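Cozma Repair Evenings Are Back, and the Kettle Is On

1/3/21

After a long and rather quiet stretch, the folks at Cozma are opening their doors again for the neighborhood repair evenings so many of us have missed – and what a welcome piece of news that is for anyone with a wobbly chair or a silent radio at home.

Organizer Ovidiu Coman tells us 121 people have already put their names down, 59 of them first-timers. "I thought we might get a handful," he said, "and then the phone just kept on ringing all afternoon."

The Utum fund has chipped in $810 for solder, glue and thread, and there is room for 70 guests each evening through May.

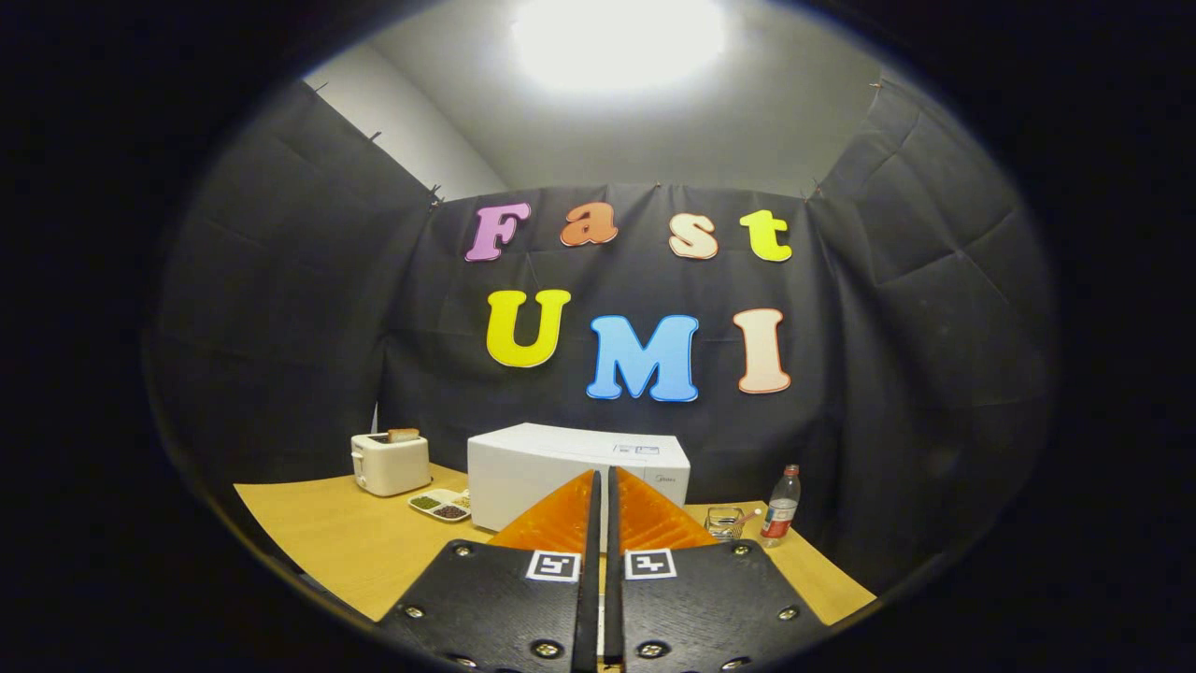
Sign-up sheets are at the Gatilham bakery, right by the register, and you can leave a note there saying what you plan to bring. Small things are best, the sort you can carry under one arm. Plates held on with round metal bolts are welcome too, so long as you bring every bolt along with you, and please do put your name on the bag!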